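Wood tables, cleaning and fixing, the long page

Updated again in June. Moved the wax part up, took out the bit on varnish stripper, too many emails. Still got 566 unread about the vinegar thing. Short answer on vinegar: no.

EVERYDAY WIPE

Damp cloth, not wet. Wring it till your hands hurt, then wring it again. Wipe, then dry cloth straight after. Drop of plain dish soap if there's grease. I use Rullico, the unscented one in the big refill jug, whatever you have is fine.

No scrub side. Ever. Not even on egg.

Microfiber for dusting, old T-shirt for everything else. Cut the seams off the shirt first, seams leave lines in fresh oil and you only see them the next morning in low light when it's too late to be cheerful about it.

Crumbs: brush them off before you wipe. Bench brush from the workshop is better than anything in the kitchen aisle. Soft one for the table, stiff one for the garage, mark the handles or they will swap.

FINDING OUT WHAT FINISH YOU HAVE

Do this before any of the rest. Underside of the table, back corner, near a leg. Drop of water. Wait five minutes. Go make coffee.

Beads up and sits there = some kind of film, varnish or poly or lacquer.
Sits but leaves a darker patch = oil or wax, getting tired.
Soaks right in = nothing left, or never had anything.

For film finishes, a dab of denatured alcohol on a cotton swab, same hidden spot. Gets sticky and it's shellac or maybe lacquer. Nothing happens, varnish or poly. Window open, stove off.

Write the answer on masking tape and stick it under the table. You'll thank yourself in three years when you're standing there with a can and no memory. 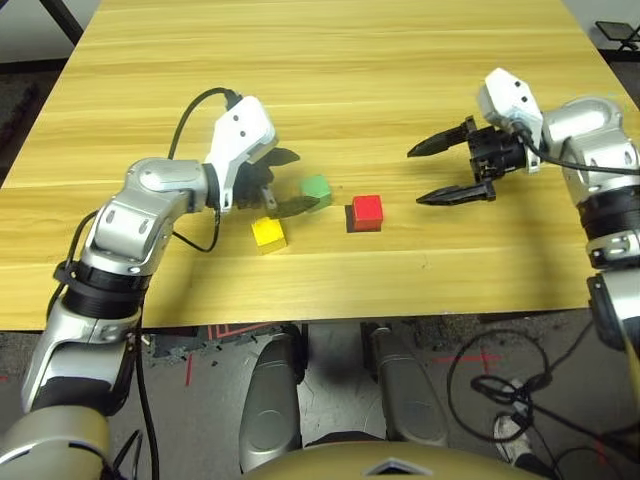

WATER RINGS

White ring, moisture in the finish. Dark ring, moisture in the wood. Completely different jobs.

White ring, try in this order and stop when it's gone:
Leave it overnight. A lot of them fade.
Hair dryer, low, keep it moving, few minutes.
Dry cotton cloth over it, iron on the lowest setting with NO steam, few seconds, lift, look, repeat. Empty the iron first. I mean pour it out, don't just turn the dial.
Dab of plain mayonnaise, leave an hour, wipe. Sounds dumb. Works on wax finishes more often than not. It's the oil doing it so petroleum jelly is just as good and doesn't smell like lunch.

Dark ring: you're sanding, or you're buying a bowl to put on it. Oxalic acid will lift the black ones on oak but read the label, gloves, goggles, outside. I'm not writing the full steps on that, people skim.

Heat marks from pizza boxes count as white rings. Same order.

STICKY STUFF

Candle wax: ice in a sandwich bag, set it on top til the wax goes brittle, push it off with an old plastic card. Old gift cards, keep a stack in the drawer.

Sticker glue: cooking oil, ten minutes, card, soap, dry. On bare wood don't use oil, it'll spot. Use a pink eraser. Slow but clean.

Gum: same as wax.

Nail polish: don't touch it wet!! Let it dry all the way, then card. Remover eats the finish and then you have two problems.

Kid glue, the white kind, warm damp cloth laid on top for a bit. Glitter glue, same thing, and you'll be finding the glitter until you move house.

Marker: depends on the marker. Washable comes off with the damp cloth. Permanent, a little toothpaste (white, not gel) on a fingertip, with the grain, light. Test underneath first. Then wax that spot or it'll look dull next to everything else.

SCRATCHES

Run a fingernail across it. Nail doesn't catch, it's in the finish only. Paste wax and buff, mostly vanishes.

Nail catches, you're filling. Wax filler sticks come in sets, get the set, no single color ever matches. Soften it in your hand, press in, level off with the gift card. Buff. Go a shade lighter on blond wood and a shade darker on walnut. Don't ask me why lighter, a guy at the Skemstead lumber yard told me once and I've never had reason to argue.

Walnut meat rubbed into a scratch: ok on dark wood. Useless on light. And don't if there's a nut allergy in the house, obviously.

Dents with no broken fibers: damp cloth folded over, tip of a hot iron, a few seconds at a time. Wood swells back up. Only on bare or oiled wood, under poly the water can't get in. 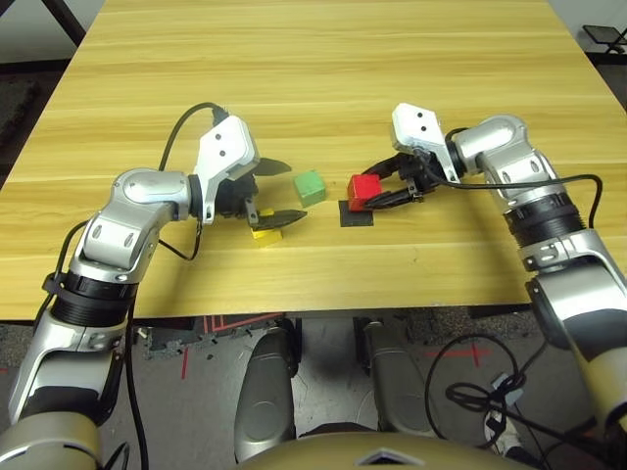
Sanding by hand, most people press too hard and change direction when their arm gets tired. Block, always a block, cork if you can get it. 120 then 180 then 220. Vacuum between grits or the leftover coarse bits will scratch your fine pass. And go with the grain the whole way, end to end, no little circles. On a light top like the one up there, with the pale yellow and tan stripes running across it, you have your guide drawn right on the wood, so just follow a stripe out and follow it back. Cross scratches on dark wood hide a bit. On pale wood every one shows as soon as the oil hits. Stand at the far end with a flashlight held low and check before you open the can, not after.

Edges: two strokes and quit. Everybody rounds them over by accident.

Veneer: check before you sand. Look at the edge, if the grain on top doesn't carry over the side, or there's a thin line along it, assume veneer. 220 only and hardly any of it.

OIL OR WAX

Oil goes in, wax sits on. Kitchen table gets oil then wax. Desk, wax is plenty. Workbench, oil and forget it.

Oil. Thin coat. Thinner than that. Fifteen minutes, wipe off everything that hasn't soaked in, then wipe again like you're trying to remove it. Most sticky tables I get asked about are just oil somebody left standing. If yours is already sticky, fresh oil on a rag will loosen the old, then wipe it all off quick.

Wait a day between coats. 3 coats on a new top, one a year after that.

RAGS. Linseed and most of the hardening oils heat up as they dry and a balled up rag can catch fire by itself. Lay them flat outside, single layer, till they're stiff. Or in a metal can with water and a lid. Not in the kitchen trash. Not "just for tonight".

Wax. I've gone thru most of them. Currently on Fimum paste, the clear, bought a tin at the Skemstead yard and still on it. Walnut size lump inside a square of T-shirt so it squeezes through the cloth. Rub in small patches, leave til hazy, buff. If you can write your name in it with a finger there's too much.

Don't wax over poly expecting it to soak in. It'll shine for a week and then show every handprint.

WOBBLES

Floor first. Slide the table a foot over and try again. If the wobble moves or stops, it's the floor.

Then bolts. Turn the whole thing upside down on a blanket, get somebody to help, don't drag it over by one leg. Snug every bolt, then go round again, same order. Don't crank. Stripped hole: wooden toothpicks and wood glue packed in, snap them off flush, let it dry overnight, drive the screw back in. Golf tee works for the big ones.

Still rocks, felt pad under the short leg. Stack them if needed. Coins slip out.

Squeak at the joint: candle stub rubbed on the mating faces. If the joint is loose and not just squeaky it needs glue, and glue needs the old glue scraped off first or you're wasting an evening.

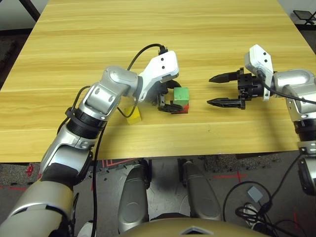 DRAWERS, WHILE WE'RE UPSIDE DOWN

Sticky drawer: pull it all the way out, look for shiny spots on the runners. Shiny is where it rubs. Little sanding there, then candle stub or bar soap (dry!). Sticks only in summer, wait it out, if you sand it in August it'll rattle in January.

Drawer smells: baking soda in a saucer for a week. Still smells, light sand and a coat of shellac inside. Shellac seals in pretty much anything. Don't oil the inside of a drawer, it goes rancid and gets in your napkins.

Loose knob, drop of clear nail polish on the screw threads.

WHERE THE TABLE LIVES

Off the radiator. Off the heat vent too. Big tops want to move with the seasons and if one side is dry and the other isn't it'll cup. Small cup, flip what you can, moisture even on both sides, give it a couple weeks before panicking.

Sun: pale woods go yellower, cherry goes darker, walnut goes lighter. Move the runner and the fruit bowl now and then or you'll have a fruit bowl shaped ghost. Leave the extension leaf out somewhere with light too, otherwise it won't match at Thanksgiving.

Rubber feet on anything, lamps, blenders, speakers, can mark a finish perminently. Cork pad under them. Same with vinyl placemats left down all summer.

STUFF I KEEP IN ONE BUCKET

T-shirt squares
Gift cards
Wax sticks
Cork block, 120/180/220
Candle stub
Pink eraser
Masking tape and a pen
Felt pads
Clear paste wax
Bench brush, soft

Bucket lives under the sink. Oil doesn't, oil lives in the garage.

QUICK ONES FROM THE EMAILS

Olive oil? No, goes rancid. Mineral oil for cutting boards, fine.

Lemon oil polish? Smells nice. That's about all.

Spray polish? Silicone in a lot of it, makes refinishing a nightmare later. Fish eyes all over.

Magic type sponges? That's very fine sandpaper. Dulls gloss. Skip.

Baking soda paste? On laminate ok, on wood no.

Steam mop on a table, somebody really asked. No.

Can I put the first coffee cup down yet? Oil, 2 days. Poly, longer, read the can, and no tablecloth on it for a couple weeks.

Reply 719-something on bleach: diluted or not, don't. Goes blotchy and raises the grain.

Chairs page is next, got the spindle section half typed. Cane seats after that if I get to it.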